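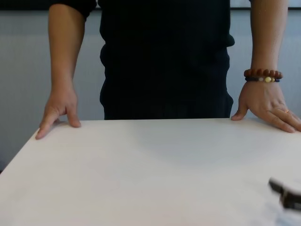 Bead Table News from the Brarnside Craft Room

What a turnout for the January bracelet swap! We had hoped for a few tables' worth of people and ended up borrowing chairs from the pottery side, and by the end of the evening there was hardly a bare wrist in the building. If you came, thank you. If you missed it, keep reading, there's another one coming and the bead drawers are full again.

The big hit was the seed-type beads — the reddish-brown ones with the bumpy surface that everybody wants to roll between their fingers. We put out 665 of them in the big tray and took home a small handful. They look wonderful stacked, one strand above another on the same wrist, and they're very forgiving for beginners (the texture hides a slightly crooked knot, which I say from long experience). They also look terrific against a plain dark sleeve, so wear black if you want to show off!

A few things we learned for next time:

Measure your wrist with your hand flat on the table and then again with your fingers curled. You'll get two different numbers. Go with the bigger one and add a bead's width, or you'll be restringing at home like I was.

If you plan to stack, make the second bracelet a touch longer than the first. They sit better together and don't pinch when you bend your wrist.

Elastic cord needs a good stretch before you string anything on it. Pull it firmly a few times, let it rest, then start. The bracelets that came back to us loose after a week were nearly all on cord that skipped this step.

Work on a plain surface. I used to swear by a patterned cloth and I take it all back. On the white tables you can spot a dropped bead right away, and our floor has swallowed enough of them already.

Supplies for the spring session have arrived. Seixas sent us a mixed box of round wooden beads in natural and dark brown, and they are lovely, smooth and light with nice clean holes. We also have up to 160 smaller spacer beads in dull gold left over from last fall, free to anyone who wants them. The waxed cord from Branalon is back too, in brown, black and a dark green I am already hoarding.

Several of you asked about repairs. Yes, please bring them! Put the loose beads in an envelope or an old spice jar along with whatever is left of the cord, and we'll find you a spot at the end of the table. If a bead has cracked we can probably match it, or come close enough that it looks like you meant it.

The next open bead table is Tuesday, April 12, 2022, in the craft room on the Statard Street side. Doors open after supper and we go until the last knot is tied. There are 18 seats, and the sign-up sheet is on the board next to the sink. Tools are provided, but if you have a favorite pair of small scissors, bring them, ours are getting dull.

And wear your bracelets, all of them! I love seeing the old ones come back.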